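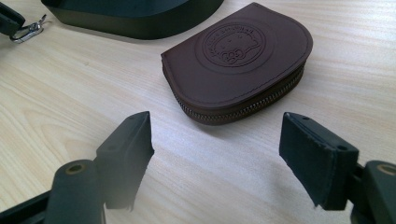

Page last changed: 21st December

I'd been meaning to go round a proper Christmas food fair for years, and this winter I finally got on the coach and did it. The Takier Winter Food Fair runs in the old tram sheds behind Bririx station, and for one weekend they fill both halls with people cooking what their families eat at Christmas. Not turkey, mostly!

I got there twenty minutes before the doors opened and the queue was already past the bike racks. Go early if you ever go. By midday you can't get near the hot food, and the pierogi ran out before two. Entry was free but you buy tokens at a hatch by the door, and I bought 20, thinking that would be plenty. (It was not plenty.)

First stop was the Scandinavian corner, because it was closest and I'd skipped breakfast. I had rice pudding with a spoonful of warm cherry sauce, and the woman serving told me there's one whole almond hidden in the big bowl at home and whoever finds it wins a marzipan pig. My portion had no almond in it. I also tried lutefisk, which I'd read about and been slightly afraid of. It wobbles. The taste is very mild, but the texture is like fish jelly, and I got through it by eating a lot of the bacon they put on top. The little boy next to me took one mouthful and handed the rest to his dad without a word.

Then the Italian tables, and I could have stayed there all day. There was panettone in every size, plus a long demonstration on why it hangs upside down to cool (so it doesn't sink in the middle, since you ask). A bakery called Stomo had brought one they said took 1000 grams of butter, and it was sliced up and gone in minutes. I got a corner with a lot of candied orange in it and I have thought about it every day since.

I'm less sure about the fruit soup. It was Polish, made with dried plums and pears, and served cold in a paper cup, and I think I'd want it warm and with a good deal more cinnamon. The beetroot soup with the tiny mushroom dumplings, on the other hand – three tokens, worth every one. 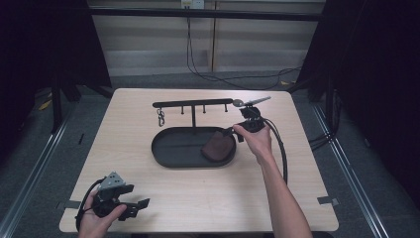 After that I needed a sit down, so I went through to the second hall for the cookery talks. They had benches along the back and a mirror tilted over the worktop so you could see the hands, and the one I caught was on tamales. I had no idea how much of the work is in the spreading. You soak the corn husks, smear on the dough, put the filling in, fold the whole lot up and steam it for ages, and the family who were showing us said they make theirs in November and freeze them. They passed round samples at the end: pork in red chilli, and a sweet one with raisins and pineapple. I liked the sweet one so much I went back and pretended I hadn't had it yet.

The Irish stall was run by Ó Néill, a family shop that does spiced beef. It's cured with allspice and cloves and goodness knows what else, then boiled, pressed and eaten cold in thin slices. They let me try it with brown bread and a dab of mustard and I bought a piece to take home, in spite of the queue and the price. It did a week of sandwiches. Their Christmas cake was good too, although a bit heavy on the marzipan for me.

A few grumbles, because it wasn't all perfect. The loos are outside and it was freezing. There were hardly any labels for allergies in the first hall, so my sister, who can't have nuts, would have had a miserable time. And the music was far too loud by the mulled wine. I left that bit early and had a hot chocolate by the tram sheds' big doors, watching people try to carry stollen and pushchairs at the same time.

According to the board at the exit, 1268 people came through on the Saturday, and it felt like most of them were in front of me for the pierogi. The Sunday is meant to be quieter, so I might try that next time.

If you're going by train, it's a five minute walk from Bririx station, and the number 513 bus stops right outside if your feet have given up. Take a tub with a lid for leftovers. I've already had a go at the rice pudding at home, with tinned cherries and one almond, and my husband got the almond. I didn't have a marzipan pig in the house so he had to make do with a mince pie.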